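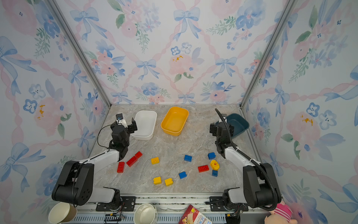 Right, a few people asked what I do all day now I've moved over to the security side at Nurthorpe bus and coach station, so let's have a thread. Mostly bags. It's mostly bags.

---

For anyone new: I was on the ticket desk for years, then dispatch, and since March I've been on the small team that looks after safety and security for the whole interchange. Buses downstairs, coaches on the upper level, trams out the front. Three sets of staff, three sets of radios. More on the radios later because I have FEELINGS.

---

So, bags. People leave them everywhere. On benches, in the loos, next to the cash machine, balanced on top of the bin. I went through our log for the last quarter and we'd written up 2,050 unattended items. That includes umbrellas, so don't panic, but it doesn't include gloves, because we gave up on gloves.

---

Of those, 33 went far enough that we moved people back and rang the police. The rest were sorted by somebody in hi-vis walking over and shouting "is this anyone's?" in a friendly voice. I'm very good at the voice.

---

And none of the 33 was anything nasty. I still think every one of those calls was right, and I'll argue with anybody who says it was a waste of time (one of the coach companies does say this, at length, by email).

---

What we look at first is whether it looks like somebody has tried to hide it. A suitcase standing in the middle of the concourse with a neck pillow on it has nearly always got an owner in the queue for coffee. Something pushed in behind a panel where you'd need to kneel down to put it there is a very different morning.

---

Then there's whether it looks wrong. Wires, tape, stuff leaking, a smell. And then whether it's the sort of thing you'd expect in a bus station at all. A rucksack, yes. A car battery in a pillowcase, well, we did have one of those, and he came back for it, and he was quite cross.

---

We've got a rule of thumb that you ask before you touch, and you don't touch. So really it's just ask. New starters always want to pick it up and take it to the office to be helpful. I get it! I did it myself on the ticket desk for years and I go a bit cold thinking about it now.

---

Cordons are harder than you'd think. The big distances you learn on the course assume a field. Our upper level has a wall, a ramp and a bakery. So we worked out our own lines with the police adviser, walked them with a measuring wheel, and put little painted marks on the floor that only staff would notice. Now whoever's on shift knows where to stand without having to guess.

---

The bakery, by the way, is inside the first line, so every time we clear it the staff come out holding trays. I'm not complaining. Sausage rolls at a cordon are very good for morale.

---

OK, radios. The bus side uses one system, the tram side uses another, and the coach lot had Sadano handsets, which are lovely and clear and talk to absolutely none of the others. So if something happened on the tram platform, the coach supervisor found out when they saw people walking backwards.

---

Our fix, and I'm nearly too embarrassed to type it, was a shared phone line and a laminated card. You ring the one number, everyone's duty desk picks up, you read the card out. Where, what, what I've done, what I need. It cost next to nothing and it's the best thing we've done this year.

---

We did have a supplier come in to sell us a big all-in-one screen called Trundel. Very shiny. Maps, cameras, little coloured dots for staff. Somebody asked what happens when the internet goes down and he said it "degrades gracefully", and then he couldn't tell us what that meant. We're having a second demo, so I'm trying to keep an open mind.

---

Exercises! We ran one overnight on the upper level, after the last coach and before the first one. A holdall left in the seating by bay six, staff not told where it would be. We had more than 40 people in, including drivers who'd given up their sleep for it, bless them.

---

What went well: it got spotted fast, and by a cleaner. It's always a cleaner. They know what each corner looks like on a normal day better than any camera. If you run a station and your cleaners aren't in your security briefings, please go and fix that before you read the rest of this.

---

What went badly: the announcement. The recorded message tells people to leave by the nearest exit, and for half the upper level the nearest exit takes you straight past bay six. We'd been playing that message in tests for ages and not one of us had stood there and thought about where it was sending people.

---

It's been re-recorded as three messages now, one for each end and one for the middle. Duty supervisor picks. There's a sticker on the desk saying which button is which, and I check the sticker because people peel things.

---

Also badly: drivers. Three coaches were "inbound" for the exercise and we had no plan for where to hold them. They ended up nose to tail on the ramp, which is where the fire engine wants to be. We now have a holding spot in the Sriwong retail park, by arrangement, after hours only. Daytime we're still working on. If you've ever tried to find daytime room for a parked coach you'll know what my December looks like.

---

It took us 20 minutes to get the upper level fully clear. I'd like that to be a lot less. The slow bit was people going back for their things (yes, in an exercise, where they knew it was an exercise).

---

Somebody in my replies has asked if all the "see it, report it" type posters do any good. I can only tell you about ours. We get more reports after we put new ones up, and then it tails off when people stop noticing them. So we move them about. The ones on the backs of toilet doors do best, captive audience.

---

The reports I like best come from regulars. There's a lady who gets the same bus every morning and will tell you if a litter bin has been shifted. She rang us over a missing drain cover once and she was quite right to.

---

What I'd ask of passengers: keep your bag with you, even for the coffee. If you see one on its own, tell someone in a uniform, and don't go and have a rummage. And if we ask you to move, please just move. You can be annoyed with me from the other side of the tape.

---

And if you're the person who's left the bag, come and say so! You're not in trouble. I've had people watch the whole thing from the doorway for ages, too mortified to own up, while we rang round everyone. I'd so much rather have an awkward thirty seconds with you.

---

Quick answers to the other questions. No, I can't tell you how many cameras we have. Yes, lost property is still the same window by the tram stop. No, we don't keep the food. Yes, the lockers are staying shut for now, and I'm sorry, I know it's a pain if you're travelling through with cases.

---

The write-up of the overnight exercise goes round to all the operators on 02/12/2020, so if you drive for one of them and it doesn't land in your depot, give your manager a nudge. There's a page at the back for comments and I do read them, even the ones about the ramp.

---

Off to look at a sticker. If you work somewhere that's sorted out the radio thing properly, with money and everything, my messages are open, please come and tell me how you did it.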